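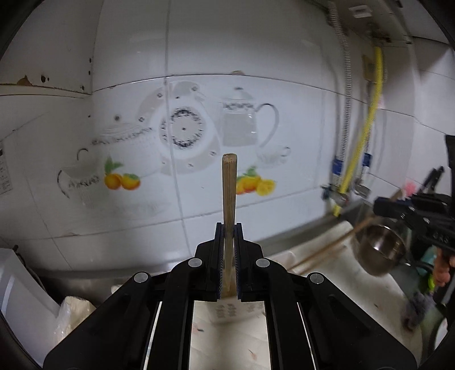 A wooden stick between the jaws, in the kitchen used for the chopstick recordings.

The perception group at Lurico has finished the first part of its work on thin objects. The group is small, only Inès Renaud, Nisha Bhatia and Armelle Gaillard, and for most of the spring they looked at chopsticks.

A chopstick is difficult for our software for two reasons. It is so narrow that the depth estimate often mixes it with the surface behind it, and when several are lying together the old segmentation model gave us one wide object. The planner then asked for a grasp in the middle of this object, where there was sometimes only air.

Nisha has replaced the mask by a line model. For each stick the network now gives two end points and a confidence value, and the planner chooses the stick with the most free space on both sides. On our test set of 100 recordings, the new version proposed a usable grasp in 81. Most of the remaining cases have sticks that are almost parallel and touching, or a mat with a busy print.

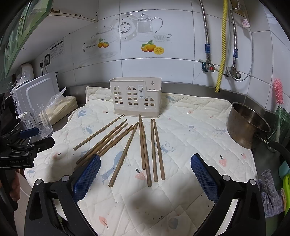 What changes in Piras

The line model will be part of the April release of Piras, our planning tool. Please note that the configuration file has a new section for it, and old files must be converted before the first start. The conversion script takes 4 minutes on a normal laptop. Armelle also corrected the replay viewer, which showed the left and right jaw with different delays.

If you have recordings with thin objects and patterned surfaces, Inès would be glad to receive them. Knitting needles, straws and pencils are all welcome.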